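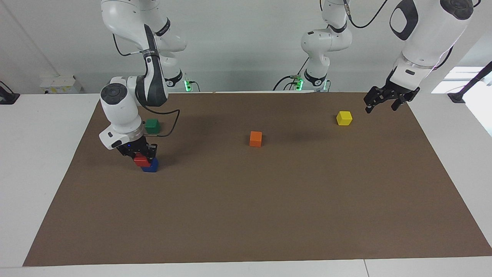 Page 6 of 208

Wistorby Robotics Club Boards > Student Projects > Two-arm block build (Gurside entry)

ostetti_fan
OK so update for everybody who asked. We're still on the brown paper mat and still on the five cubes, and the goal is still a tower using both arms. What I want opinions on is the stacking part. We've been doing red on blue first and then going for the others, and I keep arguing with my teammates about whether the second arm should be doing anything at all during that bit. Right now it just waits over by the yellow side with its fingers open. I say leave it there. They say we're wasting a perfectly good arm.

mattedge
I'm with your teammates, sorry. The Gurside rules score the whole run on time, and last February the team that won had both arms going pretty much the entire run. If yours is parked while the other one stacks, you're giving away seconds every single block.

ostetti_fan
They had a way better planner than us though! Ours gets nervous when the arms are close together and just stops. I've watched it freeze so many times I hear that little beep in my sleep.

Rosario Pellegrini
Club advisor here. Please get one arm stacking reliably before you worry about the clock. I'd also like to see that red cube go down straighter. It's tilted in the fingers and it's sitting off to one side of the blue one, and if you add a third block on a start like that you're asking for trouble. Check your grasp height before you touch the planner.

kettlebot
Wait, is the tilt from the grasp or from pushing down too far? We had the same thing with our Oshima project and I spent two weeks on the gripper settings when it was our table height that was wrong. We had 625 in the config and the tape measure said something else. Felt so dumb.

ostetti_fan
Ugh, that could be it. I'll measure tonight. I know we changed the mat and I don't think anyone touched the number after.

mattedge
Measure it in more than one spot too. Paper mats bubble.

ostetti_fan
Anyway, the other thing we're working on is the handover, and this is the part I'm excited about. One arm holds the cube, the other one comes in from the far side, and then the first one is supposed to let go. 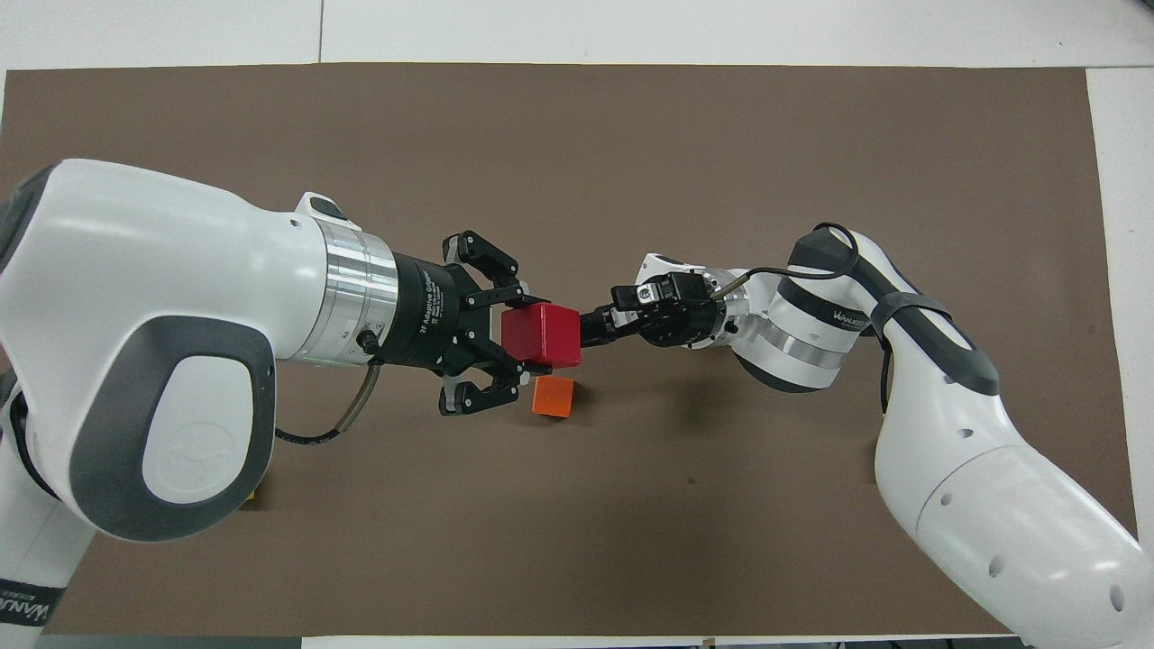 Handover practice, red cube, both grippers on it

kettlebot
Ohhh nice. So the arm on the right is only touching with the tip there? I'd want a real grip before the first hand opens.

ostetti_fan
Yeah, that's the fight we're having this week lol. My version waits until the second gripper has closed. My teammate wants to trigger on contact, because it's faster.

mattedge
Contact is fine if you trust your force readings. I'd do contact.

Rosario Pellegrini
I would not do contact. One bump from a cable and you drop the block. Wait for the close, log it, and show me a pile of good runs before you change it. Also, move the orange cube farther away when you practice this. It's right under the lower finger and I don't want you learning to dodge it by luck.

mattedge
Respectfully, half the teams at Gurside trigger on contact and they do OK.

Rosario Pellegrini
And I've picked up a lot of blocks off that floor.

kettlebot
Can't you do both? Contact starts a short timer, then you check the close, then release. That's what's in our Oshima code, somewhere past line 788. It's ugly, but you can have it if you want.

ostetti_fan
Yes please!! Send it over. I'll try it after I fix the table height, and I'll leave the orange one out by the edge.

ostetti_fan
Edit, 9:40 pm: measured it. The config number was still the one from the old mat. Changing it now, will post runs on the next page.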